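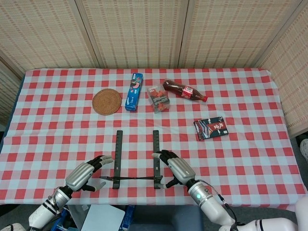 August 19, 2018

Dye bath, second go at the madder. Prurnbridge water this time, not the stuff from the Mudholm tap (too soft, came out salmon last week). Weighed out 50 g root, ground it finer than before. Soaked overnight in a jar with the lid loose.

Wool skeins mordanted Friday's way - alum only, no cream of tartar. Pot up slowly, kept it under 70 as best I could with that thermometer. It reads 2 degrees high, I checked against the Pronov one. Should write that on the handle.

Colour after an hour: brick. After two: proper red, a bit brown at the ends where the skein was poking out of the water. Need longer ties, or a plate on top. Left it to cool in the pot.

Chalk - forgot it until halfway through. Put in a pinch anyway, cant say if it did anything. Next time at the start, and weigh it.

Still to do:
rinse, dry in shade, label
8 small samples for the light test, half under card
ask Ndung'u for a price on 2000 g of root, whole not powdered
iron dip on the leftover bath, it's still got plenty in it

Whoever borrowed the big steel pot, it needs scrubing before anyone uses it for yellows. There is a pink ring round the inside. Sieve is fine.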